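Vokside Long-Reach Stapler, Black

Reviewed by the Endstead office desk, Apr 20, 2019

Every long-reach stapler is sold as the one that will finally do booklets properly. We stock the Vokside and we're still not wholly convinced, so read on before you order.

The arm lifts well clear of the base, and the staple channel is easy to see once it's up. The base is flat, with a rounded end. It takes up more desk than people expect, so measure your drawer first.
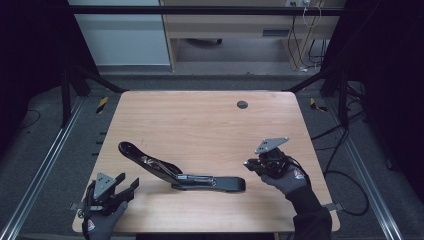
What Brannigan claims

The maker says 19 sheets. We'd plan on fewer if your paper is at all heavy. The box also promises "effortless" stapling, a word we would ignore. You still have to press.

Brannigan gives a 2 year guarantee, which covers the hinge and the spring but leaves out jams. Jams are what most people ring us about. 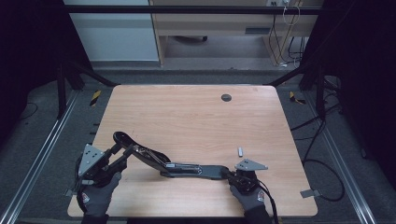 If you only staple corners, buy the ordinary Stirkora and save your money. The long arm earns its keep on folded programmes and newsletters, and on very little else. A run of 400 programmes in February went through ours with three jams, all of them with cheap staples.

Staples are not included, whatever the old catalogue said.

Colour: black only
Returns: unused, in the box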